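Give Me the Cheap Two-Finger Gripper

I have spent most of December swapping grippers on a pair of arms, and I've come out of it a bigger fan of the plain two-finger kind than I was going in. I expected to fall for the Vieira hand. It has 3 fingers, it costs $1,295, and it moves beautifully (I filmed it just opening and closing, that's how far gone I was). Then I asked it to pick a marker up off a table, and my affection cooled.

A marker is a wonderful test! It's thin, it rolls, and it sits so low that the fingertips have to come right down to the surface. Out of 28 tries the Vieira got 20. The simple Nivley gripper got all 28, and it's the one I'd hand to a beginner tomorrow.

Elaine Sampaio, who runs the other arm, thinks I'm being unfair, and she has a point. Markers flatter two flat fingers. Give both hands a lemon and the story changes. But so much of what we want arms to do on a table comes down to narrow things lying flat, and then getting them into a cup.
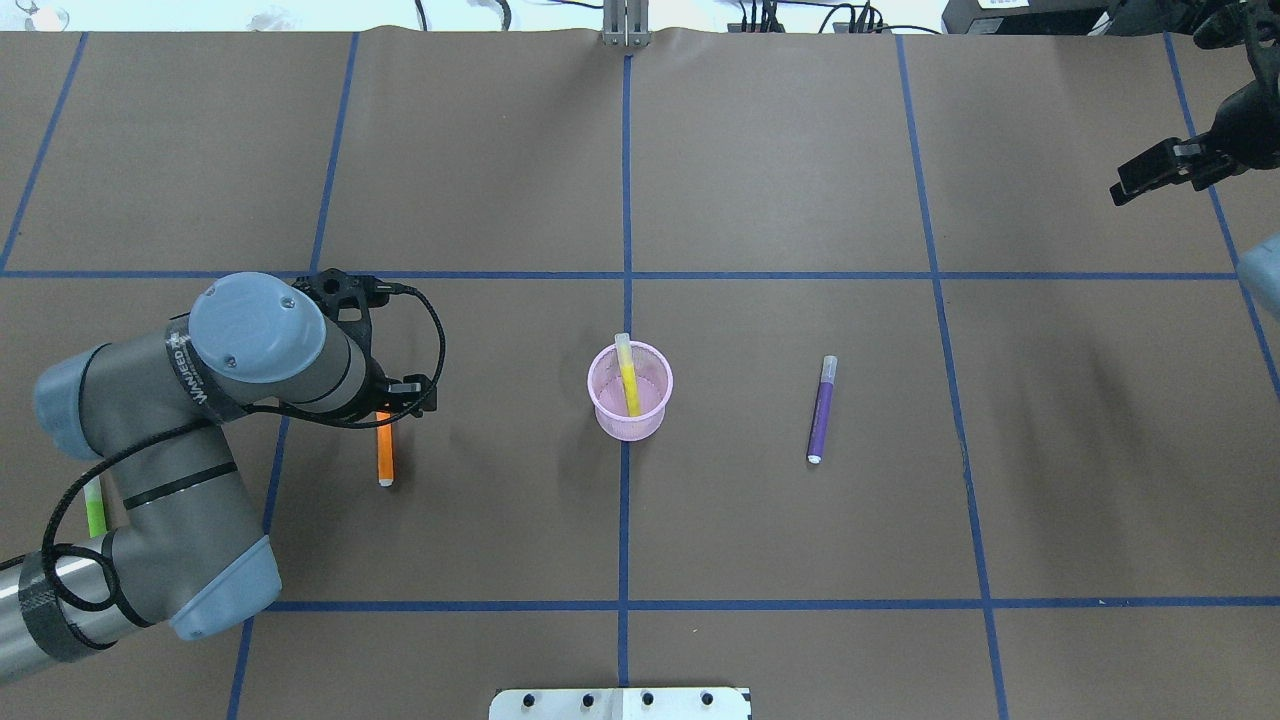 The other thing I'd argue for is tape. Blue painter's tape on brown paper, in a grid, costs next to nothing and lets you put a marker back in the same cell for every gripper you try. I see people comparing hands on a bare bench and I want to mail them a roll. Buy the tape first, then go shopping for fingers.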